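Two arms on the kitchenware bench - what happens to the operator's job?

Posted in Workplace automation

We run returns inspection for kitchen goods at a small site. Management is moving one bench to a two-arm cell, supplied through Lidau. Today one person unpacks, checks and sets out each item by hand. For those of you who have already made the change: what does the operator do for the rest of the shift, and did the pay grade move? We handle 692 items in a normal week, mostly mugs, plates and small appliances.
- Lemma

Grollura
We changed over in October. The operator now sets out the bench, watches the run and clears faults. Lifting went down, standing still went up. Expect complaints about the second part. Our first 2738 cycles were logged by hand, and that log was worth more than the training course. Practical points:
Mark fixed positions for stands and trays on the mat.
Keep mugs on a tree, handles reachable from one side.
Rotate people off the bench every 20 minutes during the first month.
Get the new duties written into the job description before the cell goes live. We did it afterward and the grade review took all winter.

Busell
depends on the site. ours kept the same grade, nobody asked for more

Lemma
Thanks. Rotation was not in our plan - I will add it. Grollura, did you keep a manual bench as backup?

Grollura
Yes, one. It takes roughly 100 items a week, mainly glass and anything chipped. Our mixed kitchenware layout is attached.
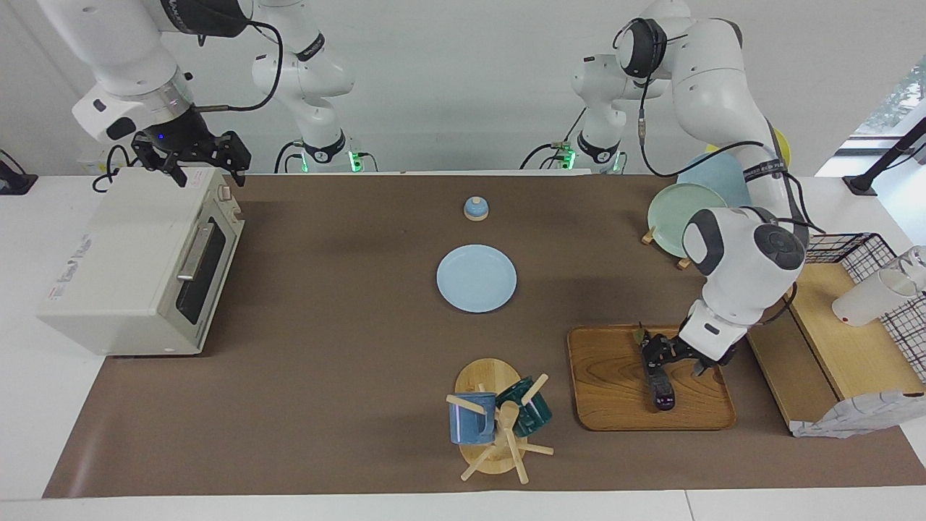

Two-arm bench with mug tree, tray and plate stand on the mat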